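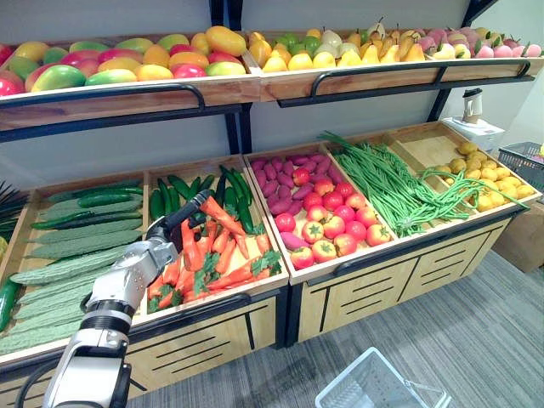

I stopped buying groceries once a week in November. Before that I did one big shop, filled the cart, and threw out a bag of soft vegetables six days later. I had done it that way since I moved out of my parents' house and had never thought much about it.

What changed was the car. The transmission went, and the shop quoted me a number that was more than the car was worth. Vangelis Karamanlidis, who lives downstairs, offered to drive me to the big store whenever he went, but he works nights and our hours never matched. So I started walking to Marchuk, the small grocery on the corner past the laundromat. It takes 6 minutes each way. I can carry two bags if one of them isn't heavy.

Marchuk is more expensive for almost everything. Rice is higher, canned tomatoes are a lot higher, and I won't buy laundry soap there at all. I expected my food spending to go up. The first month it did, by a little. The second month it came down, and it has stayed down. In May I spent 300 dollars on food for the whole month. The last full month I had the car, I spent 82 dollars more than that.

I have thought about where the difference comes from. Part of it is waste. If I buy two pears, I eat two pears. I used to buy the bag, eat three, and find the rest at the back of the drawer with brown spots. Part of it is that the store is small and doesn't sell the things I used to pick up without meaning to. There is no aisle of candles and phone chargers. I also don't buy drinks anymore, mostly on account of the weight.

The part I didn't like was planning. With a full fridge I could decide at seven in the evening what I wanted to eat. With a mostly empty one I had to decide by five, while I was still at work, and I was bad at it. I ate a lot of eggs last winter.
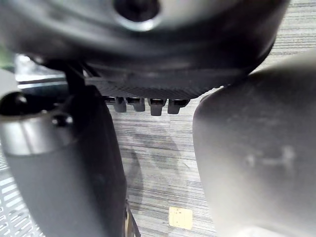
My fix for this was a list of dinners taped inside the cabinet door. Each one uses no more than four things I'd have to buy fresh. Lentils with greens is on there, and fried rice, and a potato and onion thing that Hnat Hrytsenko taught me when we shared an apartment. He makes it with a lot more butter. When I can't think of anything I go down the list and take whatever I haven't had lately.

I keep a short list of staples too: rice, oil, lentils, flour, onions, salt, soy sauce, tea. Every couple of months I split a delivery order with Jayson Marquez from work, and that covers the heavy things. His place has an elevator, so it goes there and I bring mine home on the bus in a backpack.

Fruit took some getting used to. At the big store I could get anything at any time of year. Marchuk has what it has. In January that meant apples and oranges and not much else, and some weeks the apples were poor. I asked once about peaches and was told to come back in summer. I've been eating fruit more in season as a result, though I wouldn't call it a decision. I still miss mangoes. They had them for one week in April and I bought one every day until they were gone.

A few things I've learned, in case you are thinking of trying it:

- Go before you are hungry. It's the same advice everyone gives for big stores, and it applies more when you go every other day.
- Bring a bag with a flat bottom. I use a canvas one from Feltora. Soft fruit at the bottom of a string bag doesn't survive the walk.
- Herbs keep in a glass of water on the counter for three or four days. Basil goes there too, never in the fridge.
- Buy bread by the half loaf if they'll cut it for you. Mine will.
- Keep one meal in the freezer for when you are sick.

I did get another car this spring, a used one from Musa Akpan's brother. I thought I would go back to the weekly shop, and I went once. I came out with four bags and put them away, and by the end of the week there was a cucumber I had to pour out of its wrapper. I have walked ever since.

It wouldn't work for everybody. If I were feeding three kids I would want the big cart and the big trunk. My sister read a draft of this and said it sounded like a lot of walking for one person's dinner. She has a point about February, when the sidewalk by the laundromat was ice and I skipped two trips and lived on toast.

Next I want to work out lunches. I still buy mine near the office most days, and that isn't in the 300.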